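Weder Fund, Interim Progress Report
Project: Joo — learning household handling from hand-held gripper recordings
Prepared by the Tistbridge group
Saturday, May 19, 2018

1. Work since the last report

The February report covered the design of the hand-held grippers and the first bench tests. Since then we have moved recording out of the lab and into furnished rooms. A person works with a gripper in each hand, one camera is worn at head height, and each gripper carries a camera of its own. No robot is needed at this stage, so setup in a new room is short.

We now hold 371 recordings, of which 168 have passed review. The rest are waiting for review or were set aside, mostly for lost marker tracking. 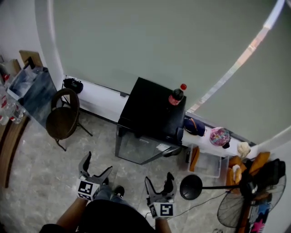
Figure 1. Head view with both grippers open. The square markers are on the white blocks at the base of each.

2. Method

The position of each gripper is worked out from its square markers when they are in the head view, and from its own camera when they are not. The two estimates are then joined in one track. In the first version we used the head view alone, and tracks broke whenever an arm crossed in front of a marker. Joining the two sources has cut the number of broken tracks, though fast wrist turns are still a problem.

We leave rooms as they are. Blinds, glossy surfaces and clear plastic make tracking harder, and we want them in the set. The bottle tasks were picked partly for this reason.

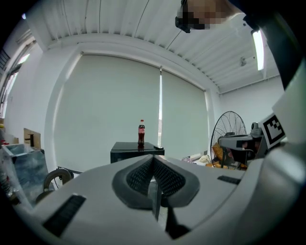 Figure 2. View from a gripper camera, with the finger pads in front and a cola bottle on the black table.

3. Results so far

We trained the Hollov policy on the reviewed recordings and tested it on pick and place tasks. With both camera views it did better than with the head view alone, mainly in the last part of the reach. Results on clear objects are still weak — we do not want to report a success rate until the test set is larger.

4. Problems and next steps

Bright windows wash out part of the gripper view in some recordings. We will try a fixed exposure setting. Review is slower than planned, and one more part-time reviewer has been added within the present budget.

The target remains roughly 3000 reviewed recordings by the end of the grant. We do not ask for any change to the schedule or the funds.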